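Right, I've finished the Dundora pamphlet and I have to talk about it, so here goes, a thread on prophecy, money and why I've been up past midnight two nights running.

Quick background for anyone new. Dundora was a small Christian reading circle that printed its own essays on debt and the end times. Ottavio Farina wrote most of them, Graziella Mancuso edited, and I love them both for how seriously they took ordinary household worries!

The big essay is Farina's on the jubilee, the old law in Leviticus where debts go and land returns to its families every fiftieth year. He thinks churches have turned it into a nice picture of forgiveness and quietly dropped the bit with the fields in it.

And he's so good on this. He goes back to the Lord's Prayer and asks why some of us say "trespasses" and some say "debts", and what happens in your head when you swap one for the other on a Sunday. I tried it. It does change the prayer, at least for me.
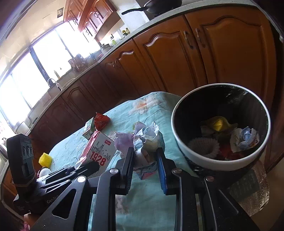 Now the part I don't agree with. Farina reads the mark of the beast as bank credit, full stop. Guido Bortolotti wrote a reply saying Revelation is talking about Rome and its trade, and you can't just lay a modern bank over the top. I'm with Guido, mostly (sorry Ottavio).

But read the reply to the reply! Mancuso steps in and says the merchants weeping in chapter 18 are weeping over cargo, a long list of it, and the list ends with human lives. Her point is that any age can read that list and find itself in it. I had to put the thing down and make tea.

Someone asked how long it all is. The full run comes to 2,985 pages, bound, and no, I haven't read every one. The jubilee essays are the place to start. Skip the chapter on calendars unless you really like calendars (I do, it's great).

Evaristo Marras is doing a new index with proper scripture references, which the old one badly needs. He's got as far as Ezekiel and says the minor prophets will take him until April.

Next up for me is the Revelby letters, where they argue about whether a church should ever charge interest. Nearly everyone says no and then they spend ages on what counts as interest. Can't wait. If you've read them, tell me which letter to begin with!

Uzma Swati

Last updated: Dec 4, 2024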